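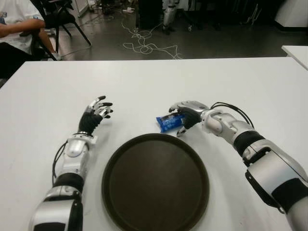 The right hand goes for the snack next to the tray.

Teaching the tray task by hand – notes from the Hevier workshop

In February our group started a new set of recordings, and several members asked us to write something about it for the newsletter. The task has a simple name, "snack and tray". There is one round tray, one packaged snack in a blue wrapper, and a robot with two arms and five fingers on each hand. A person guides the robot from a distance through the whole movement, and the robot keeps a record of every joint while this happens. Later the record is used for training, together with what the head camera saw.

Some of you know our older project, Marinho, where we held the arm directly and moved it with our own hands. That way is good for slow work and for arms with a simple gripper. With fingers it becomes difficult. You need one hand to hold the wrist, another to bend the thumb, and then you have no hand left for the other arm. For this reason we changed to remote control for all two-arm tasks. The operator wears the gloves, and the fingers of the robot follow the fingers of the operator with a small delay.

The delay is the first thing that new operators complain about. It is short, but your body notices it. You close your hand, you see that the robot hand is still open, so you close more, and then the robot squeezes too hard. We ask everybody to practice for 20 minutes with no object before the first recording. Move slowly, stop, look, move again. After this time most people stop fighting with the delay and begin to wait for it.

The second difficulty is the thumb. A human thumb does many things that we never think about, and the robot thumb can do only a part of them. If you pick up a flat package in your natural way, the robot thumb often arrives beside the package and not on it. The better way is to come from above, put the thumb where you want it, and only then bring the other fingers. It feels strange in the beginning. Please do it anyway, also when you are tired, so that the recordings are similar to each other.

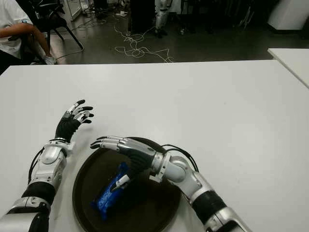

Graltetine wrote to us after the last newsletter that their operators had the same trouble with the thumb, and that they solved it partly by making the glove tighter at the base of the thumb. They also asked if we throw away the recordings where the first grasp fails. Their own opinion is that a failed grasp followed by a good correction teaches more than a perfect one.

We discussed this question for a long time. At the moment we keep such recordings if the operator corrects the mistake calmly and finishes the task. We remove them if the operator drops the object on the floor, or if the arms touch each other. From the first 29 recordings we removed 4, and all of them were made in the first hour of somebody's training. So it is maybe better not to count that hour at all, and we will probably write this in the rules.

Another rule is for the hand that has no work. In this task the right hand does the picking, and the left hand should wait open, above the table, near the tray. Many beginners forget their left hand completely. It sinks down, it turns, sometimes it comes to rest on the tray, and all this goes into the recording too. The robot can't know that you did not mean it. Choose a waiting position at the start and keep it until the end.

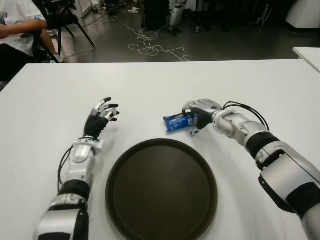
Right hand closed on the package, left hand open and waiting.

The starting position of the snack should change a little from one recording to the next. Put it nearer, farther, turned to one side. If it is always in the same place, the robot learns the place and does not look at the package any more. The tray can also move, but please keep it where both hands can reach it.

The recordings are stored in the Zovby folder, in the same format as before. Write your operator code and a short comment for each one, for example "second try with thumb" or "glove was slipping". These comments save us a lot of time later – please do not leave the field empty.

We still look for 2 more operators for the evening sessions, which start at 6 p.m. Experience with robots is not necessary. People who wear glasses can take part without problem. Gloves exist in medium and large, and a small pair is ordered.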